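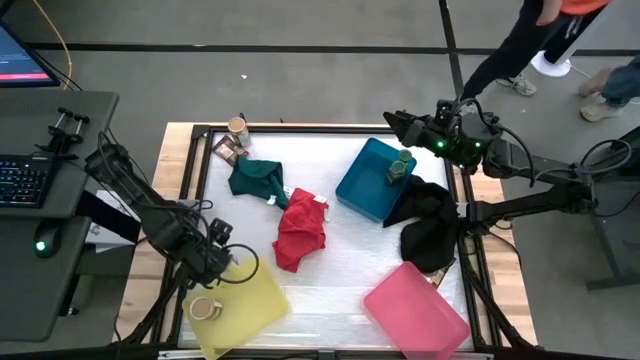
Home and Workplace Organization
Handout: Clearing and Sorting a Mixed Work Surface
Posted in November by the course instructor, Jorimstead Adult Learning

Bring this handout to the practical. The reading from the Leinonen workbook covers the same ground in more detail, and you should have finished it before you come in.

1. What we mean by a mixed surface

A mixed surface holds things that belong in different places. Cloths, paper cups, wrapped snacks and small boxes are typical. Each is easy to deal with alone. Together they take longer than people expect, mostly because the person clearing keeps stopping to decide where the next thing goes.

Make those decisions first. Before you pick anything up, name the groups out loud or write them down. For the practical we use these:

Textiles: cloths of any size or color, clean or not
Cups: paper cups, standing or tipped over
Packaged items: anything still in its wrapper or box

If something fits none of the groups, leave it where it is until the end.

2. Bins

Use bins of different colors and keep the same color for the same group all session. A yellow bin and a blue bin are easy to tell apart from across a table. You may add a label, but the color should be enough.

Check each bin before you start. A cup left over from the last round has to come out, or it gets counted with the new ones. Set the bins near the edges of the work area and leave the middle open for folding.

3. Order of work

Start with the cups. They are light and tip easily when a cloth is dragged past them. Stack them only if they are empty.

Take the packaged items next. Small ones in brown or dull wrappers get lost under fabric, so lift each cloth straight up and look beneath it before moving on.

Do the textiles last. Shake out a bunched cloth, find the tag, and use the tag corner as your starting corner. Fold in half 2 times, then smooth from the fold outward. Students who start every cloth at the tag end up with stacks that line up.

4. Surfaces and glare

The padded top used in the practical is white, and pale items are hard to pick out against it. Shiny surfaces give a different problem. Bright reflections can cover a small object or make a mark look like part of the shine. Change your position and look again from the side before you call an area clear.

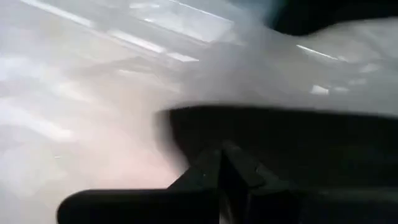

Fig. 2. Streaks of reflected light on a pale, glossy surface.

5. Practical task

Work in groups of 3. One person sorts, one folds, one keeps notes. Change roles after each round. Notes should say what was moved, where it went, and anything that had to be moved again.

Hand in the note sheet and a written account of up to 600 words. Use the Metholm sheet from the course folder. Cloths for home practice can be any kind you have. The Tristex ones stay in the classroom.

Next unit: shelves and drawers. Read chapter 2 of the workbook.

2 comments | Share this page

This site uses cookies to remember your settings. Accept | Manage preferences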